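Retirada marcada como "completada" que no aparece en la cadena
Soporte Dranalov > Billetera y retiradas > Incidencias
Estado: abierta
Prioridad: media (la puse en alta, alguien la bajó)
Abierta por: Kerubo Okoth

Descripción inicial

Pedí una retirada de 1000 USDC desde mi cuenta de Dranalov a mi monedero Nestside. En el historial figura como "completada", con su marca verde y todo. En el monedero no hay nada. El identificador de transacción que me da la web no existe en el explorador de bloques, ni en la red que elegí ni en las otras dos que ofrecen. Antes de que me lo pregunten: la dirección está bien, la he comparado carácter por carácter, y la misma dirección recibió una prueba de 5 USDC en marzo sin ningún problema.

Respuesta de soporte (Hegedűs, primer nivel)

Hola, Kerubo. Gracias por contactar. Las retiradas pueden tardar en reflejarse por congestión de la red. Te recomendamos borrar la caché del navegador, cerrar sesión y volver a entrar.

Kerubo Okoth

He borrado la caché. No entiendo qué relación tiene mi navegador con una transacción que no está en la cadena, pero lo he hecho para que conste. También he entrado desde otro ordenador y desde el móvil. Mismo resultado. En cuanto a la congestión: una transacción pendiente suele verse en alguna parte, y esta no se ve en ninguna. Las comisiones de la red llevan toda la tarde bajas.

Pido tres cosas concretas: la transacción en bruto tal como se firmó, la hora de emisión y el nodo por el que salió.

Respuesta de soporte (Hegedűs)

Hemos revisado tu caso y el sistema indica que los fondos fueron enviados correctamente. ¿Puedes confirmar con el proveedor de tu monedero?

Kerubo Okoth

Nestside no custodia nada, solo lee la cadena. Preguntarles a ellos es como preguntarle al buzón por una carta que no han echado al correo. De todos modos lo he probado: importé la dirección en modo lectura en otro monedero y el saldo es idéntico.
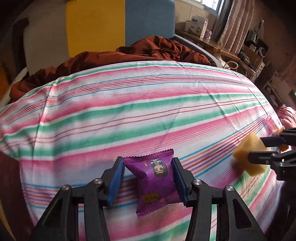 Dejo anotado lo que he comprobado por mi cuenta, por si lo lee alguien de segundo nivel:

18:10 Consulta del identificador en dos exploradores. No encontrado.
18:25 Revisión del nonce en la dirección de salida que Dranalov publica en su ayuda. Hay un hueco: falta justo un número y lo posterior no avanza.
18:40 Segunda retirada de prueba, 5 USDC. También "completada", también inexistente.
19:05 Retirada de 100 USDC por la otra red. Llegó en casi 5 minutos.

Mi sospecha es que el panel marca "completada" cuando la orden entra en la cola de firma, no cuando se emite. Puedo equivocarme, no veo su sistema, pero encaja con el hueco.

Respuesta de soporte (segundo nivel, equipo Mirkach)

Kerubo, gracias por el registro. Confirmamos una cola detenida en una de las direcciones de salida. El estado que ves en el panel se actualiza antes de la emisión. Estamos reemitiendo las órdenes afectadas.

Kerubo Okoth

Bien. ¿"Reemitiendo" con el mismo nonce o con uno nuevo? Si es nuevo, quiero saber qué pasa con la orden original cuando la cola se desbloquee. No cierro el ticket hasta ver los 1000 en la cadena con un identificador que pueda consultar yo.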